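Keddale Seed Library: Progress Report to the Wysocka Fund, June

We're so pleased with how spring went! The seed library opened in the Hamville branch at the start of the season, and 685 packets have gone home with local growers since then. Beans went first, then tomatoes, and we ran out of the purple-podded peas long before we expected to.

Growing beds
All 25 beds behind the Grustthorpe Road hall are planted. Chun-yin Leung moved the squash to the south side, where it gets sun until evening, and the vines have taken off. We lost 2 beds of early lettuce to slugs and replanted them with chard – it seems to be holding up well.

Classes
We held four evening classes on saving seed, each starting at 6:30. Man-lok Liao's session on cleaning wet seed filled up quickly, and people stayed late swapping stories about their grandparents' gardens (and a fair number of squash seeds). We'd love to repeat it in the fall when there is more ripe fruit to work with.

Budget
Spending is on plan. Envelopes and labels cost a little more than we allowed, and the compost came in under. The rain barrels are still on order.

Next steps
The catalog is the big job for summer. Every variety needs its planting notes, the name of the grower and the year it was saved, and so far those live in a card box and two notebooks. Chun-yin has started typing up the beans. We plan to run the catalog on a secondhand desktop computer, the plain black tower kind with a side panel that comes off so you can get at the power supply and wiring, and to put the money saved toward a second seed cabinet. Growers should be able to search it by the time the fall returns come in.

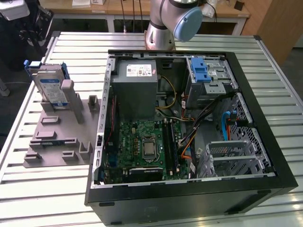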